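Re: [hand-users] Plinon hand under a sleeve: fit and wrist camera
From: Veronika Brunner
Date: November 9, 2024
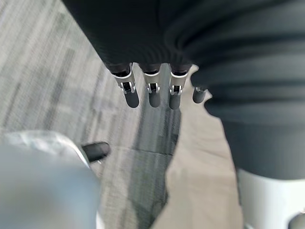 Wrist camera view, knit sleeve on, fingers hanging.

Replying to Andri's questions below. Comments are in line, and the open points are at the end.

Andri Nägeli wrote:
> We are deciding whether to order the Plinon hands with the Marti
> textile sleeve or go without. Three questions.
> 1. Does the sleeve get into the finger joints?

Not in our use so far. The edge of the knit should end above the silver brackets, as it does in the still. We have logged 731 grasp cycles with the sleeve on and found no fibers in the hinge openings. The brackets are open at the hinge, though, so I would not run a fabric that sheds. Marti sells a brushed version of the sleeve. Avoid it.

The knit does bunch into rolls when the arm is folded toward the body. This costs nothing mechanically at low speed. It does change how far the cuff comes down, so check the cuff position in the folded pose as well as with the arm straight. The fitting sheet only covers the straight case.

> 2. How much of the wrist camera view do you lose?

More than the Plinon data sheet suggests. Their coverage diagram was drawn for a bare arm. With both hands in front of the body, the sleeve can take up most of the upper part of the view, and the near hand comes in at the lower corner, badly out of focus. The opposite fingertips are still usable. The metal brackets give small bright highlights even in flat light, and our detector picks those up more reliably than the dark tips. The shortest visible finger is the weak case, as the fabric hides part of it.

Two things helped:

Mask the sleeve as a fixed class in the segmentation. Do not let it fall into background. Kilian Pfister has a label set he can share.

Lower the exposure time. The default setting smears carpet texture when the arm moves, and the blur confuses the floor estimate. We went to 6 ms and added gain.

> 3. Is the Lultance service plan worth having?

Undecided. The plan covers fingertips and brackets but not the sleeve, which they treat as a consumable. Response to our one ticket in June was quick and the answer was correct. Heidrun Frei handled the paperwork here and can tell you what the renewal terms look like. I don't want to quote them from memory.

Open points:

- Sleeve washing. Marti states 80 washes. We are nowhere near that and can't confirm it.
- Thermal. The wrist board runs warmer with the sleeve on. I have no proper measurements, only the firmware log, and the log rounds badly.
- Driver. The Skolar driver drops the first packet after a hand is re-enabled. Waiting 200 ms before the first command works around it. Thaís Quintana has reported it upstream.

If you only need one of the two hands for camera work, my suggestion is to order both sleeves and leave the camera side bare until you have your own masks trained. The sleeve goes on without taking the fingers off, so nothing is lost by adding it later.

I can send the exposure settings and the mask config if you tell me which firmware you are on.

Veronika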